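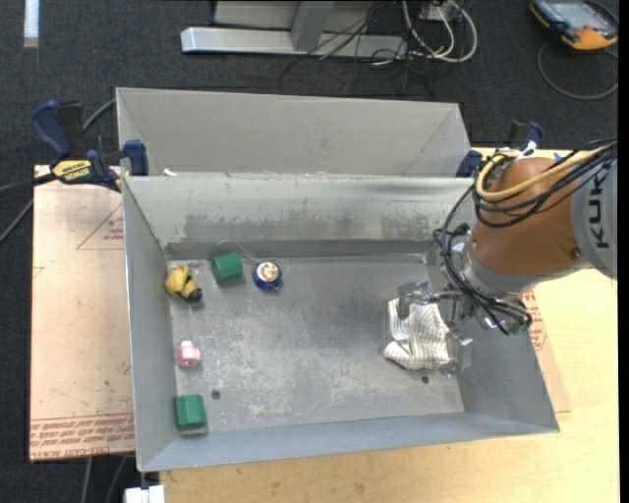 Prutberg, May 17, 2020

Figure 1. KUKA arm over a gray metal bin.

4.2 Dividend growth screen

We ran the same screen on dividend growers. Sample: 2381 stocks, equal weight, rebalanced every August. Funds tracking the Stavex index hold roughly 300 of these, so overlap with the full sample is small. Holding period 5 years, same as Section 3.

Results weaker than expected. The top group beat the Bunach benchmark before fees, but most of the gap comes from small caps – and small caps are where trading costs bite. Net of costs the excess return is close to zero. Payout ratio adds little. Debt matters more then we assumed; firms that borrowed to keep raising the dividend lagged in 9 of the test windows.

One caveat. The MacAulay price file drops delisted names, so survivorship bias is likley present. Correction in Section 5, not applied here.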